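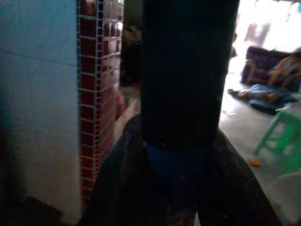 Mellen, 20th June
By the Joltard house blog

Photo gallery: the front room at Grakstead

We have been working on the front room at Grakstead since January. The walls and the tile went in first, and the furniture comes after that. This page is for people following the work.

The wall is a pale sky blue and the pillar next to it is faced in dark maroon-red brick-pattern tile. The mortar lines are pale, with a light trim where the tile meets the paint.

Notes on the room

The paint is a flat finish from Ticona. We bought 5 cans and used all but one. It looks brighter higher up and goes grayish toward the floor, so try a sample low on the wall before you settle on a shade.

The tiles are set in a staggered pattern, the same as regular brick. We ordered 600 for the whole job -- pillar and hallway -- and had 13 left over. Those are in a box under the stairs in case one cracks.

Grout took two evenings. We wiped the tile faces down the next morning with a damp sponge and again that night. Red tile shows grout haze badly, and it is much harder to get off after a week.

The baseboards are next, then the shelf in the hallway. We still have to choose a lamp for the corner by the pillar. The one from the old apartment is too short, and the outlet is on the other side of the room.

More pictures will go up when the hallway is finished.

Contact Joltard | Copyright Joltard, all rights reserved | Back to top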